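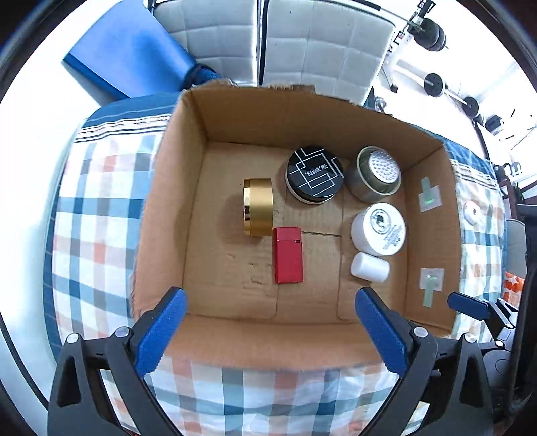 4.2 Do shared boxes reduce what households keep?

The claim that a "holding box" cuts household clutter rests largely on the Greven trial, which reported a sharp fall in small possessions after four weeks. We are not persuaded. Greven asked people to put doubtful items in a box and then counted only what stayed on shelves and in drawers. Anything in the box was treated as gone. In our own sample of 50 homes in Fleltby, more than 900 items went into boxes, and most were still there when we called again in May.

Yazdani has argued that the box works as a delay, giving people time to lose interest. That may be so, but her interviews were done with people who had already signed up for a clearing course — hardly a neutral group. The Wragg survey has the opposite problem, as it never asked what the boxes held. Small things that can be used up, such as lighters, may not behave like containers kept for their looks (Figure 2). 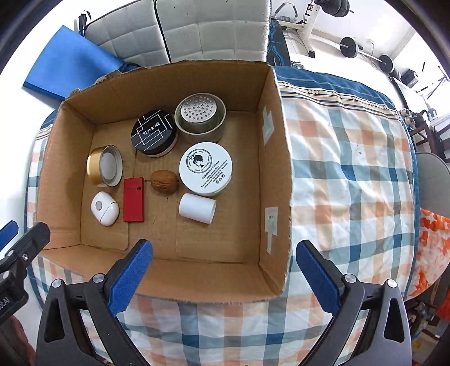

Figure 2. Small household items in an open cardboard box, including a round metal tin and a black cosmetic container with a patterned lid.

We also doubt the link to spending. Two homes in our sample bought less over the period, and both had moved to cheaper housing. Until boxed items are counted as kept, the reported effect says more about where things are put than about how many people own.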